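The wardrobe comes last

8 Jun 2025

The owner of Endholm rents out bedrooms, two of them, on the upper floor of a house at the end of Clarken Street. She does all the rooms herself: washing, ironing, airing, folding. Before this she worked for many years in the laundry of the Procházka guesthouse, and people in the street still ask her how to get a sheet flat. She agreed to talk with me for our neighborhood page, but asked me to leave out her name. "Write about the rooms," she said. "The rooms are more interesting."

We sat in her kitchen with the window open. I had prepared my questions on paper and used maybe half of them.

I asked first how she learned to make a bed. She laughed and said that she learned it wrong. "At home we put everything under the mattress, all sides, very tight, like an envelope. Then I came to Procházka and the head of the laundry pulled it all out again in front of me. She said, a guest is not a letter." Now she tucks only the foot end and the lower part of the sides. The top she leaves free for an hour in the morning, so the mattress can breathe, and she closes it before lunch.

She has strong opinions about patterns. White sheets she bought in the beginning, because every hotel has them, and she was tired of them after one summer. "White shows everything and it is also a little cold for the eye. Checks are friendly. And with checks you see at once if the sheet is crooked. The line tells you." She buys her bed linen from Flarner, a small shop which sells the ends of old collections, and she never pays full price. I wanted to know if the checks in the room must match the curtains. She said no, the guests do not come to look at curtains, they come to sleep.

For a good cotton sheet she has one rule, that it must be washed three times before a guest can sleep on it. The first wash takes out the stiffness, and after the third it begins to be soft. She washes in warm water and uses less powder than the box says. In May, when the weather was dry, she could hang everything outside behind the house. In winter it goes on the rack in the hallway, and then the whole upper floor smells of soap.

The charge for a night is 28, and she did not raise it this year. A neighbor told her she could ask more. "Maybe I could. But then people look for mistakes. With 28 they look for a clean bed, and they find it."

We spoke then about the small things which collect on a bed during the day. I had thought this would annoy her. It does not. According to her, a bed in a small bedroom is also a table, and one must accept it. Guests come in from outside and put down whatever they have in their hands, and only later they look for a better place. 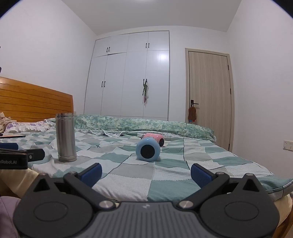 "The bed is the biggest flat thing in the room, so of course everything lands there," she said. What she asks from her guests is only that hot drinks have a lid. A thermos is welcome, an open cup is not. She once had coffee go through the sheet, through the cover and into the mattress, and she still speaks about this mattress with some sadness. It had cost her 500 and it was not yet a year old.

About wardrobes she was more strict. She wants the doors closed when a guest arrives, with the hangers inside all turned the same way and one spare blanket on the shelf. A wardrobe must be empty, she said, really empty, without the owner's winter coats in the corner. She has stayed in such places herself and she did not feel invited. She also does not like when the wardrobe smells of other people's perfume, so between two guests she leaves it open for one night and wipes the inside with water and a little vinegar.

I asked in which order she does a room. She counted it on her fingers. Window first, then the linen off, then dust from high to low, then the floor, then the fresh linen. The wardrobe she does last. "When I close the wardrobe, I know I am finished. Before this I can always find something more."

She is not sure how long she will go on. The stairs are steep and the baskets do not become lighter. A niece has offered to take over the ironing, and they tried it for two weeks in May. I asked how that went. She thought about it and poured more tea. "She folds the pillowcases in thirds," she said. "I fold them in half. We are talking about it."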